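Speaker notes: Clearing and storing household items in a small home
June, notes as delivered at the Tamenholm home organisation evening

Slide 1. Scope. Method covers one household, 68 square metres, two adults and a child. Starting stock was 3124 items, excluding food and paper. Pause for the handout.

Slide 2. Sort by use, then by room. Anything unused for a year goes to the landing. Clothes that no longer fit go straight in the bag. Do not try things on twice.

Slide 3. Limits. Each cupboard gets a fixed volume. When it is full, one item leaves before another enters. The Ginora boxes were used throughout; any lidded box of one size will do.

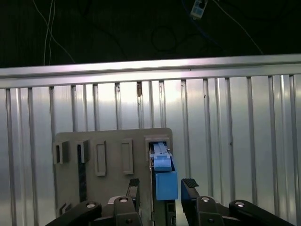
A question came from the second row at this point, asking whether a fixed volume works for children's toys. Answer given: yes, if the child picks what stays. Allow 47 minutes per session and stop there.

Slide 4. Paper. Kept separate because it slows everything down. Bills by year, guarantees by room, school letters until the end of term. Shred monthly.

Slide 5. Disposal. The Stesside tip takes small electricals and textiles. The Casado shop takes books and crockery, no bedding. Book the slot before sorting starts, so the bags have a leaving date.

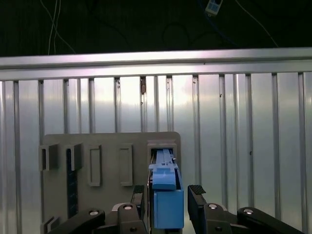
Someone near the door objected that a booked slot forces bad decisions, and that she had given away a winter coat that way. Reply: keep one box for doubtful items, sealed and marked with the month. Open it after half a year.

Slide 6. Results. 400 items removed in the first month. The rate drops after that. Kitchen last. Leave the final slide up during questions.

Comments

Pollyanna_T: Does the doubtful box count towards the cupboard limit? Ours has become three boxes.

gardengate: It should count. We keep ours in the hall cupboard and it takes the space of the hoover.

Marl: Tip slots at Stesside go quickly in June, book early.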